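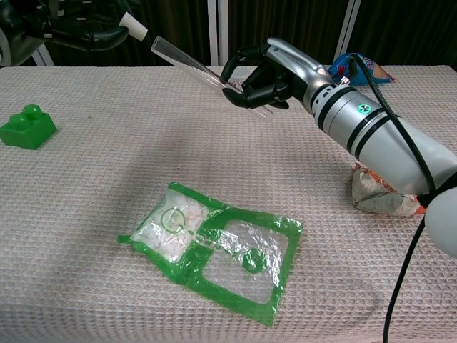
Fig. 5: Clear tube held in the hand, thumb curled underneath, other fingers wrapped round.

5. Your first grip: the tube task

Well done, the arms are up and talking to the laptop! Now comes the part every Clutard Robotics Club member looks forward to.

Before you start
Load the Avari control program and pick profile 22 (slow). Lay the waffle cloth flat on the table, as things roll far less on it.

1. Place the tube on the cloth, well within reach of the hand.
2. Open all the fingers fully and lower the hand until the palm is over the tube.
3. Close the thumb first and bring it under the tube.
4. Wrap the other fingers round, one small step at a time. Stop as soon as they touch.
5. Lift slowly and tilt the open end up and away from the wrist.
6. Hold for 22 seconds, then save the run. Your first saved grip – brilliant!

CAUTION: Keep your own hands off the table while either arm is live. The stop button cuts power to both.

CAUTION: Check the cable along the top of the forearm before turning the wrist. It needs a slack loop at all times.

Note: If the tube slips, lower the grip speed by 2 and try again. Everyone drops it at first, so keep going!

Note: Small packets and toy bricks are great fun to pick up too, but they belong to the Jacobs Challenge. See section 6.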